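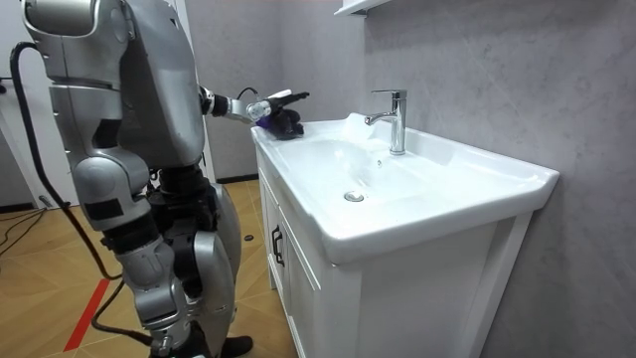
**Home Care Notes, April 2026**

This month's item is the bathroom sink, and in particular the kind where the bowl and the countertop are one molded piece of white ceramic. A lot of the units in the Hlongwane building have them, and the front desk gets more questions about these tops than about tubs and showers put together. The glaze is tough, but it is shiny, and gray streaks in the bowl stand out under bright ceiling lights.

## What to use

A soft cloth for the rim and a sponge or soft pad for the bowl will handle nearly everything. Purple, blue, yellow, it makes no difference, as long as there is no scouring side. Dish soap in warm water is enough for weekly cleaning. For soap film, the Dondis cream sold in the lobby store is fine on ceramic. Keep it off the chrome.

Do not use steel wool, powdered cleanser or the green side of a kitchen sponge. Scratches in the glaze hold dirt, and after that the bowl looks gray again a day after you clean it.

## The rim and the ledges

Start with the flat parts. Take everything off the ledges, wipe the left side, go across the back behind the faucet, then do the right side and the front edge. The base of the faucet needs its own pass – water sits against the collar and leaves a white ring. If the ring is already there, lay a cloth soaked in white vinegar over it for 7 minutes, then rinse well.

## The bowl

Work from the upper walls down toward the drain so the loosened dirt has somewhere to go. Most of the gray marks collect low in the bowl, close to the drain, where the slope flattens out. Press with the flat of the pad and use short strokes. Two light passes do more than one hard one. Wipe over the overflow opening as well.
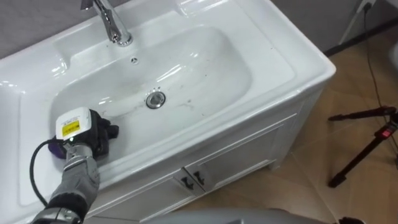

## The drain and the faucet

Lift the stopper if yours comes out, clean the underside and wipe the chrome ring it sits in. Dry the stopper and the faucet with a towel when you finish. Air drying is what leaves spots.

## The cabinet

Drips run over the front edge and down the doors. On cabinets with raised panels, the dirt settles along the top of the lower molding, and grooved sides need a cloth pulled down each groove. Black door pulls show soap marks quickly, so wipe them last with a clean damp corner.
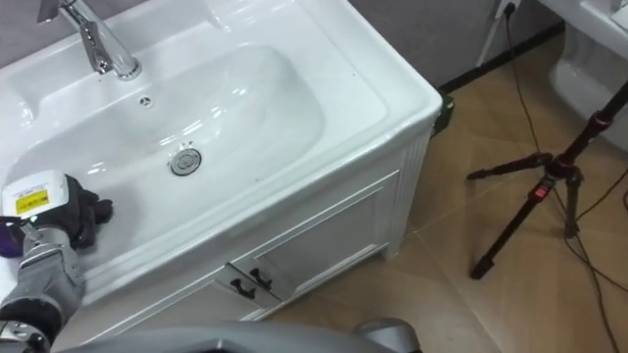 ## Supplies and repairs

- Soft pads are back in stock at the lobby store, sold in packs of 18.
- For a loose faucet or a stopper that will not seal, call extension 2267.
- Chips in the glaze should be reported before you try a repair kit. The Vimix filler does not match this white.
- The next sink and drain check is in November.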